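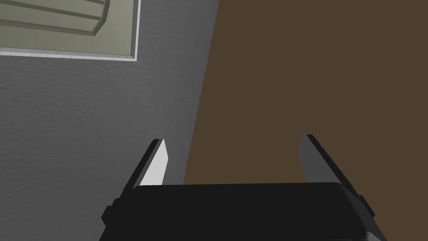 Gripper in sim, fingers open.

November 8, 2022. Boat shed notebook, Wogan, back bench

Weather on the slip: yes, plenty.

Spent the morning on the HF set again. Hilkka wants the radio sked for the Durnstead race to run on one frequency with one backup, and she wants every boat to prove it can be heard on both before it leaves the dock. Fair enough. Last time half the fleet proved it could be heard by the marina office, which is across the parking lot.

Wulluneo's installation is the problem child. Branwen bought the boat with the set already in it and a note from the previous owner saying "radio fine." I would like to meet this man. The ground plate connection was green fluff held together by habit. Cut back the strap, found clean copper after a few inches, made up a new end, bolted it down with grease. Receive noise dropped a good deal. Transmit still poor.

Next suspect was the tuner. Pulled it from the lazarette, which meant first pulling everything else from the lazarette: two anchors, a folding bike, and a bag of flares so old they should be in a case with a label. Opened the tuner on the bench. No water inside, no burnt smell. Put it back. Bike went back too. Branwen says it is essential.

After lunch traced the antenna lead up to the insulated backstay. Somebody taped it to the bare lower section below the insulator with standoffs missing, so the wire was lying right against the rigging for most of its length. Régis made new standoffs out of a length of garden hose and cable ties. They look terrible and I expect they will outlast the boat.

Test call with Séverine at Flarville, who was standing by with her usual patience:

First try, old lead: she got the boat name and then "a sort of frying."
Second try, new standoffs: readable, weak.
Third try, after retuning: she read back our whole position and asked us to stop shouting.

Flarville is 245 miles from here by the chart, so that'll do for coastal work. Whether it does for the far end of the course, with nearly 1,000 miles to go and the batteries flat, is another matter. Jérémie wants to repeat the call after dark. He can stay for it. I have a stove at home.

Power. Voltage at the set sagged badly on transmit. Supply cable is too thin for the run, and there is an inline fuse holder behind the chart table that gets warm enough to notice. Ordered heavier cable. Chandler says it's in stock, a phrase he uses loosely.

Sked format, as argued over tea. Hilkka's version: roll call in alphabetical order, position, wind, barometer, any trouble, out. Régis says that if you give sailors a radio and an hour of darkness they are going to talk, and you may as well schedule it. Settled on roll call first, chat after, and anyone saving their batteries can switch off between the two. Jérémie has offered to read the weather in a radio voice. We have all heard the radio voice. Left open.

To do:
New supply cable and a proper fuse holder, Wulluneo.
Ask Branwen where the set's manual is. (She thinks "aboard.")
Spare mic for the committee boat. The present one works if you hold the cord to the left.
Print the sked card large enough to read without glasses, on something that survives soup.
Repeat the Flarville call in December with the engine running, to see how much alternator noise we get.

Borrowed Régis's good crimpers and have put them back where he can see them. Writing it here so there is a record.

Later: Jérémie called from the boat. Night test good, Séverine heard him clearly on both frequencies. He read her the weather.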